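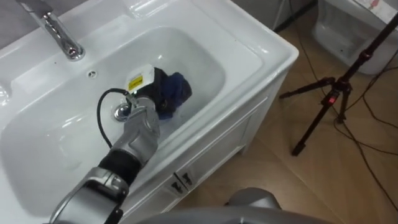

Mevside Institute of Hospitality Services
Housekeeping Operations HK 905
Unit 14: Cleaning the Bathroom Vanity

Reading for this unit: Course manual, chapter on sanitary ceramics. Students should bring the manual and a pair of gloves to the practical session on Friday.

1. Scope

This unit covers the routine cleaning of a ceramic sink set on a cabinet, including the basin, the rim, the faucet, the drain, and the cabinet front. Unclogging and plumbing repairs are treated in Unit 15 and are not assessed here.

2. Parts of the vanity

Students are expected to use the following terms in written work.

Basin: the hollow part of the sink, with its walls and floor.
Rim: the flat border of the sink. It is often widest at the back, where the faucet is mounted.
Overflow: the small opening high on the basin wall. It is frequently missed during inspection.
Drain: the metal fitting in the basin floor.
Cabinet: the base unit, including doors, handles, and feet.

3. Surfaces and soils

Glazed ceramic is hard and smooth, but it can be dulled by coarse powders. Most soil on a basin is a mixture of soap film and mineral scale. Soap film spreads thinly over the walls and floor; scale gathers where water stands or drips, chiefly at the foot of the faucet and in the ring where the drain meets the ceramic. Chrome should never be treated with the same abrasive used on scale.

4. Order of work

Remove all personal items from the rim. Rinse the basin with warm water and apply the cleaner to the walls first, then to the floor. Allow the contact time printed on the product label.

Scrub from the top of the walls toward the drain. A soft cloth or a soft brush is suitable, and a handheld scrubber may be used where the property provides one. The head must stay flat against the ceramic. Corners at the far ends of a rectangular basin need a second pass, as a round head does not reach fully into them.

Clean the overflow with a narrow brush. Rinse from the back wall forward, and dry the faucet and drain with a separate cloth - a damp faucet will spot within minutes.

Finish with the cabinet. Recessed door panels hold dust along their lower edge, and handles should be wiped on both sides. Where the cabinet stands on feet, the floor beneath it is part of the task.

5. Electrical safety

Scrubbers with a power cable may be used near a basin only if the manufacturer's instructions permit it. The Nautiyal training rooms are inspected 2 times each term, and any tool without a current inspection tag must be handed in at the Vesberg Building desk.

6. Written assignment

In 300 words, compare the treatment of soap film and mineral scale on glazed ceramic. Submit through the Edomitz course page by the end of October.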